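Grundlagen der Objektfotografie, Handout zu Einheit 5
Thema: Farbe vor Farbe, oder: Warum die Tasse im Tuch verschwindet

Wer bei der letzten Einheit gefehlt hat, holt bitte zuerst den Weißabgleich nach. Der Rest kann gleich weiterlesen.

Für den Übungskatalog des Haushaltswarenversands Lostent soll jedes Teil freigestellt werden. Der Katalog umfasst 2.473 Artikel, und erfahrungsgemäß ist der erste, den man aus der Kiste zieht, gelbgrün. Grünes Tuch und gelbgrüner Gegenstand vertragen sich ungefähr so gut wie zwei Leute mit demselben Kleid auf derselben Hochzeit.

Begriffe
Spill: farbiges Streulicht, das der Hintergrund auf den Gegenstand wirft. Besonders anhänglich an hellen, glatten Rändern.
Schlüsselfarbe: der Farbton, den die Software entfernt. Sie fragt dabei nicht, ob er zum Tuch gehört oder zur Ware.
Falte: siehe Bügeleisen.

Worauf zu achten ist
Stehend zeigt eine Tasse ihre Wand, liegend ihr Inneres. Beide Lagen gehören in die Serie. Schatten auf dem Tuch verschieben den Grünton, und zwar stets dorthin, wo die Maske ohnehin schon schwächelt. Glanzlichter dürfen bleiben, solange sie den Rand nicht auffressen.

Gelbgrün auf Grün, einmal stehend, zweimal liegend:

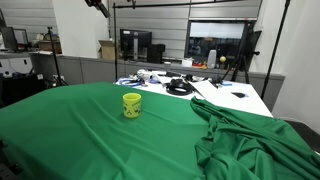
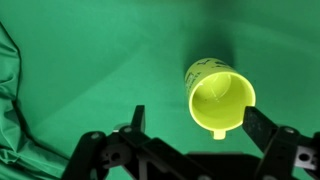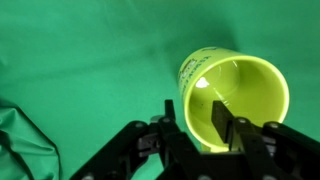

Die Toleranz der Maske beginnt man niedrig und erhöht sie in kleinen Schritten. Wer gleich bis zu 144 aufdreht, bekommt einen sehr sauberen Hintergrund und keine Ware mehr. Alternativ nimmt man graues Papier. Das ist langweilig und funktioniert.

Aufgabe bis Mai: eine Serie aus fünf Aufnahmen, ein Gegenstand, zwei Hintergründe. Dazu eine halbe Seite Text über die Ränder. Abgabe im Ordner Fevero, Dateien bitte nicht »final_neu_wirklich« nennen.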